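Subject: Re: [clistville-commons] Scrub clearance, the gap at the far end
Date: 2019-02-07

Hello all,

Replying to the whole list as I have had the same question off-list more than once. The earlier message is quoted in pieces so that I can answer it in order.

> I walked up to the clearing after seeing the plan and I am not clear
> what is going to be cut. The map has a hatched area 70 metres long
> but it doesn't say which side. Is it both banks?

Left bank only, as you stand at the Clistville gate and look up the grass. The hatching on the map was drawn too wide and spills over the path. I have asked for it to be redrawn and will send round the new version when I have it.

The right-hand bushes stay as they are this winter. They are tall and thick and they give the wrens somewhere to go while the other side is being worked on. We can look at them again next year.

> Also, why not take the whole left bank out in one go? It would save
> hiring the cutter twice. I make it 415 pounds for each hire from
> Stondik.

The price is right. The trouble is that a bank cleared in one go comes back all at the same height, mostly bramble, and that is what happened on the Vurari side of the lane. Cutting a stretch at a time gives us old and young growth next to each other. I would sooner pay for the second hire.

All cutting has to be done before March in any case. Anything left standing then stays until the autumn, even if the cutter is already booked.

> Last thing. If the hump at the back is being left alone, will the
> mower still be able to get round the end of the grass?

Yes. The hump isn't in the plan at all. The low scrub on it has never needed much doing to it and the ground is too uneven for the mower. There is a gap in the middle, between the banks, and the plan keeps that open. Please don't stack brash in it. Last winter's heap sat there for months and the grass underneath has only partly come back.
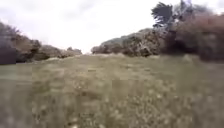
The clearing, looking up the grass between the two banks.

The lower brownish shrubs towards the middle are part of the left bank, so they count for the plan. The darker bush at the extreme left does not get touched. The small round clump on its own at the foot of the hump can stay too.

Cut stuff goes on the trailer and then to the Doãn yard, who will take up to 200 kilos a load without charge. Bring your own gloves. We have 13 pairs in the store but most of them are small.

If you disagree with any of this, please say so on the list before the cutter is booked.

--
Clistville Commons list
To leave the list, reply with "unsubscribe" as the subject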